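4.3 Adding a load of thin or knit fabrics

Read section 4.1 first if the Ernis 3000 has not yet been leveled. The drum must be empty and the door fully open before you begin.

1. Turn the dial to Off and wait for the door light to go out.
2. Shake out each item and check for pins, coins and hooks.
3. Close zippers and tie any loose cords.
4. Load the drum to the lower line on the door glass. Do not go above it with knits.
5. Turn the dial to Gentle. The display shows 1000, the highest spin speed for this program. Press Spin twice to lower it.
6. Press Start. The door locks after a short delay.

Note: If you stop the program in the first few minutes, the water stays in the drum. Select Drain before trying to open the door.

Caution: Do not use bleach on stretch fabrics. It weakens the elastic and can damage the door seal (part 3217).

4.4 After the program ends

1. Wait for the click of the lock. Do not pull on the handle before it.
2. Take the items out one at a time. Support heavy knits from underneath.
3. Wipe the door seal with a dry rag, including the fold at the bottom.
4. Leave the door open a hand's width.
5. Clean the lint cup. It turns to the left and lifts out.

Caution: The lint cup may hold hot water after a Cotton program. Let the machine stand before removing it.

Dry knits flat and out of direct sun. Large pieces can be laid across a table and turned over halfway through drying. Fold them lengthwise first if the table is small.

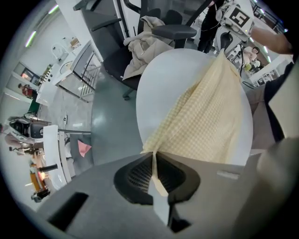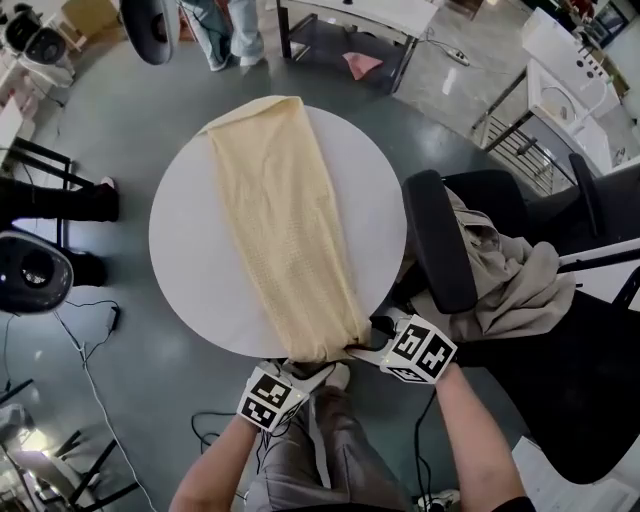 Light-colored cloth on a round white table.

Reader comments on this section

Randa Twal: Step 5 in 4.4 should say to push down before turning. Mine would not move to the left until I did that, and I nearly broke the tab. Also the code for a blocked drain, 197, is missing from the table in section 6.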